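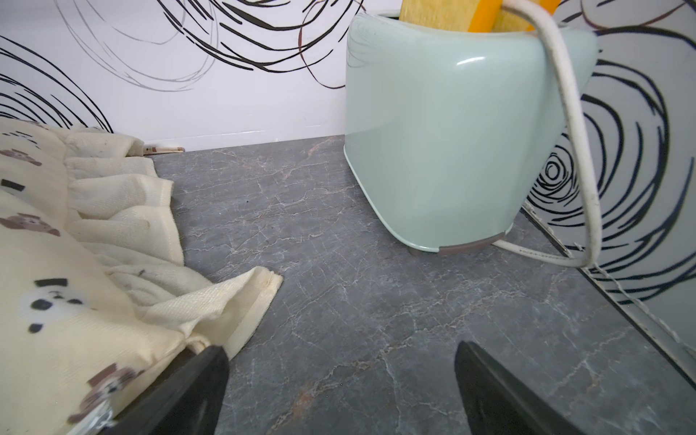
4.2 Test items and surface

The case used in the placement trials is cream-colored, with a ruffled edge and a printed pattern of small cartoon animals. It closes with fabric ties and has no zipper or buttons. Ties were preferred for the present work because 79 of the 204 household cases in our November inventory at Walbridge closed in this way, and because the earlier literature on case handling is limited almost entirely to plain envelope closures.

All trials took place on a gray surface with a marble pattern. Light fabric contrasts well with such a surface, and the outline of a ruffle can be traced along most of its length. The veins are a minor problem. Where a white vein runs beside a cream edge, two people tracing the same outline may disagree on where the fabric ends, and these segments were marked as uncertain and left out of the edge length.

A mint-green toaster with a white cord was kept on the surface throughout. Kitchen counters and side tables are seldom cleared completely before a textile is put down on them, and a placement rule that assumes a bare surface has limited use. The cord matters more than the body of the appliance: it is light, it takes up an irregular area, and a tie that comes to rest near it is easily misread as part of it.

Figure 4. Cream pillow with ruffled border at the center of the gray surface. One tie extends from the upper left corner; the toaster and its cord are at the upper right. 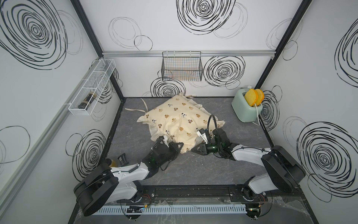
4.3 Scoring of ties, ruffle and print

Each placement was scored on three features. The first is tie position, recorded as free, folded under or resting on the pillow. A tie is free if its whole length can be seen against the surface. The second is ruffle state. The border was divided into equal segments, and a segment was scored as open when the ruffle stood clear of the body of the pillow and as collapsed when it was turned under or pressed flat against it. The third is print orientation, read from the motifs.

Print orientation turned out to be the least reliable of the three. On a flat case the faces share a common reading direction or repeat at known angles. Once the fabric is gathered, a single face may be rotated well away from its neighbors, and a scorer who relies on one motif will assign the wrong direction to the whole panel. Large motifs with a distinct top, such as the tan animal face with a dark brown hat, are more useful here than the small heads, although they are also more likely to be crossed by a fold.

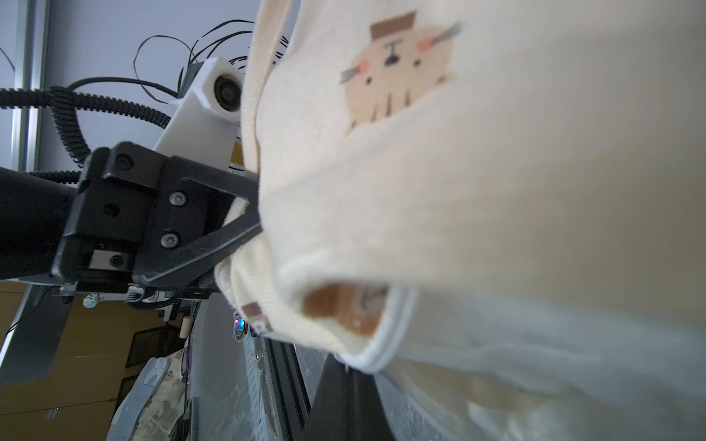 Ruairí Hegarty objected at this stage that orientation should be dropped altogether, on the grounds that a pillow serves equally well either way up and that a household would not correct it. We have kept the measure but report it separately, and it does not enter the combined score. Of the 986 motif readings collected, 442 were made on gathered fabric; these are listed in their own column in Table 3.

Maeve Ó Riain repeated the ruffle scoring without access to the first set of sheets. Disagreements were concentrated at the corners, where the border doubles over itself and the segment boundaries are hard to place. We followed the Tóth rule for corners, under which a doubled segment counts as collapsed unless both layers are visible.

A separate note was made of the objects nearest the pillow, with the toaster and the two yellow slices of toy bread in it entered as one item. Storage above the surface, in this case a black wire mesh basket at the back and a white one on the left, was entered but given no weight.

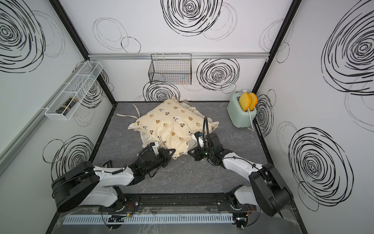
The combined score is the sum of the tie and ruffle values, with the tie value counted twice. This weighting follows the Talar protocol and was fixed before scoring began. Doubling the tie value penalizes a long tie lying under the pillow more heavily than a collapsed border, which agrees with the ranking given by the panel in Section 3. Placements in which the case had slipped far enough to expose the pillow along one full side were scored zero on both features and are discussed in Section 5.1.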